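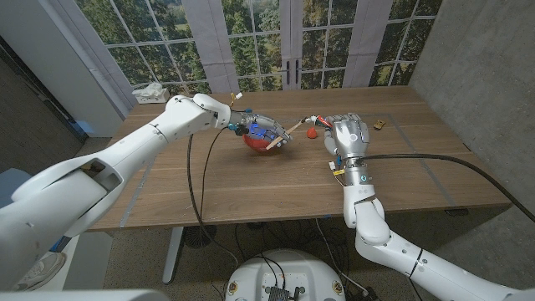
By Soledad Whitlock
May 10, 2026

I've been drawing labels for the Ferreira hot sauce people since last July, and this week the new bottles finally went off to the printer, so forgive me if I ramble a bit (I'm so happy with them!). The old label had a chili pepper in sunglasses, and the family had grown fond of him over the years, so we talked about him a lot before I picked up a pencil.

In the end he stayed, only smaller, tucked up on the neck of the bottle, and the front went to a big hand-drawn name in a brick orange that took 12 tries to mix. Haoran Ding did the lettering with me, and he redrew the double r until it looked like two people leaning on a fence. I love it so much.

There are nine flavors, each with its own little border of leaves, and the mild one is my favorite, a soft green with cream. The paper is uncoated and a touch rough, so it feels nice in your hand when you're shaking the bottle over your eggs. Next up is a tea tin for Skutska, and I've already filled half a sketchbook with birds.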